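214 shares | 38 comments

The robot learned it from whom?

By Agnese Bite

Every pitch I hear this year starts the same way. You don't program the robot, you show it. Take it by the wrist, or put on the headset and drive it from the next room, and after enough tries it has the idea.

I spent a Sunday at Pitov doing the showing. The job was putting a lid on a jar. I got through 30 tries before my shoulder gave up, and the engineer told me kindly that they would want 1000. Of mine, he threw out every one where I had paused to think.

That bothered me. The pauses were where I was deciding something. Take them out and you have a record of where my hand went, with no trace of why. Astusero says its next model will fill in the why by itself. Maybe. Pundier said much the same two years ago, and its people are still steering by remote for a good part of the shift – a fact that gets one line in the brochure.

Somebody has to sit there and do the 2570 lids. I'd like to know what that person is paid, and whether the savings are figured before or after. 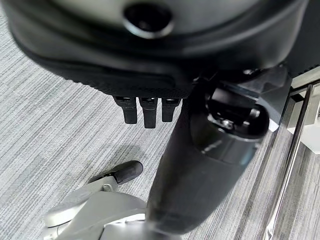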